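Willeneck Facilities Help Desk
Ticket 424: Storage box lid will not stay latched
Status: Closed
Category: Furniture and small storage
Location: Table position 4
Opened by: Ilona Vass
Assigned to: Rafferty Strickland

Reported problem

The lid on the pink and white carry box pops open when the box is lifted by the handle. Latch clicks but lets go under load. Contents at the time were the usual small parts: binder clips, spare labels, two rolls of tape. Third occurrence in March. Contents ended up on the carpet each time. Requesting repair or replacement.

Log

09:10 - Strickland. Asked for the stock number. Reporter gives it as Pladen 78, the small box with the divided tray. No other boxes of this type reported.

09:25 - Vass. Confirmed, Pladen 78. It was bought with the Clastomano shelf inserts, same order. Box has not been dropped as far as I know, other than when it opened by itself.

10:40 - Strickland. Please empty the box, open the lid fully and leave it on the table. Check that the tray sits level and that nothing is trapped under the rim. A raised tray corner will hold the lid off the latch by a small amount, enough for it to click without seating.

11:15 - Vass. Emptied and opened. Tray looks level to me. Photo attached.
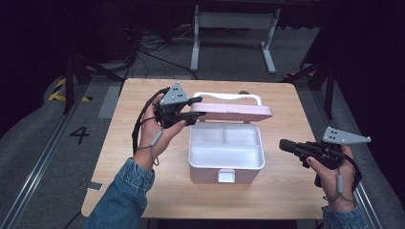
Attachment 1: Box at table 4, lid open, latch tab on the front face.

11:50 - Strickland. Layout is the one I expected: one long section along the front, two smaller ones behind. Can't judge the tray height from a photo. Press down on each corner in turn and report any movement.

12:05 - Vass. Rear left corner moves. The other three are solid.

13:30 - Strickland. On site. Lifted out the tray. Found a folded label stuck to the base under the rear left corner. Removed it and cleaned off the adhesive. Tray now seats on all four corners. Latch engages with a firmer click, but the tab still has some side play.

13:45 - Strickland. Load test with the original contents plus a Nambiar label refill pack. Lifted and set down 39 times by the handle. Lid opened once, on lift 31 - box was tilted forward at the time. Not a pass.

14:20 - Strickland. Warmed the tab and bent it slightly inward. Repeated the test, 101 lifts, including tilted. No openings.

Resolution

Debris under tray, removed. Latch tab reset. No parts used.

Notes for users

Keep labels in the long front section, flat. Do not tuck them under the tray. If the tab works loose again, reopen this ticket and the box will be replaced.

15:05 - Vass. Box refilled and back in use. OK to close.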